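Bin (storage container)

A bin is an open-topped container for holding loose things, and I'd say it is the most useful piece of furniture that hardly anybody thinks of as furniture. I've been writing up household and workshop containers for the Zernwood pages for a while now (crates, tubs, trays, the lot), and the bin is the one I keep coming back to! This entry covers the plain open bin, mainly the metal kind. Trash cans with lids have their own entry, and so do bread bins, which I still owe everybody a proper rewrite of.

What counts as a bin

The word is old and it has wandered a lot. In American homes it can mean a plastic tub under the bed, a slot for flour in an old kitchen cabinet, or the place where the feed goes in a barn. For this article I use it for anything with a floor, walls and no lid, wide enough that you can get a hand all the way to the bottom. If you have to tip it to get at the last thing, I'd call it a jar or a bucket, although Nanami Kamata, who edits the kitchen entries, disagrees with me about buckets and has told me so more than once.

A tray is shallower. A crate usually has slats or gaps. A hopper has a hole in the bottom, so things leave that way (on purpose, one hopes).

Shape

Most bins have either straight walls or sloping ones. Straight walls give you the most room for the space the bin takes up, and they line up nicely on a shelf. Sloping walls waste a bit of that room, but the mouth is wider than the floor, which makes it much easier to see what you've got and reach in from the side. Sloped bins can often be nested when empty too, if the rims and handles don't get in the way. I have six of them stacked in the hall closet right now and they take up about as much room as two would otherwise.

Corners matter more than you'd think. Small stuff drifts to the corners and stays there, and a tight square corner is miserable to wipe out. A rounded one can be cleaned with a rag in one pass. When I wrote to Benito Barroso about the bins in his repair shop on Wada Street, his whole reply was on the subject of corners, with a sketch.

Materials

Wood came first in most places and is still lovely for potatoes and firewood. Plastic is light and cheap and comes in every color, though thin plastic cracks in an unheated garage. Wire is good for anything that needs air. Metal is heavy and loud (drop a wooden block in one and the dog leaves the room), but it shrugs off knocks that would finish the others.

Wear and marks

A metal bin that gets used will show it, and I happen to like that. Every hard thing that goes in or out can leave a line. Walls pick up scuffs, floors get fine scratches that run in all directions, and dark smears come from whatever rubbed against the side. Pale stains are a bit of a puzzle to sort out, as hard water, old cleaner and label glue can all leave something similar.

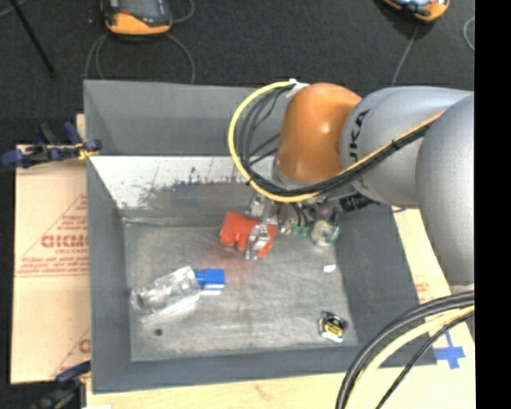

None of this hurts the bin for holding dry odds and ends. I'd only worry about rust, a split seam or a rim that has curled enough to catch a sleeve. For food, I'd keep a separate bin that was made for it and never lend it to the garage.

Cleaning

Empty it completely first, including the scraps in the corners. Warm water with a little dish soap does most of the work, then a soft cloth, then dry it right away. Steel wool will take off a stubborn smear, and it will also leave a patch of new scratches that catches the light every time you walk by. I learned that on a perfectly nice bin one September. Scouring powder does the same, only slower.

Set a bin on a wooden table and it can mark the wood underneath, so I put down a folded dish towel. Felt pads work until they slide off.

Use in sorting

Bins are great for what my family calls the "everything pile," meaning all the small objects that turned up in the wrong room. Tip them into one wide bin, put it on a table at a comfortable height, and pick things out one at a time into wherever they belong. Don't fill it too deep! A single layer goes quickly, while a heap means you keep handling the same rubber ball over and over.

See also: Crate; Tray; Hopper; Bread bin (needs work)

Last edited December 3, 2022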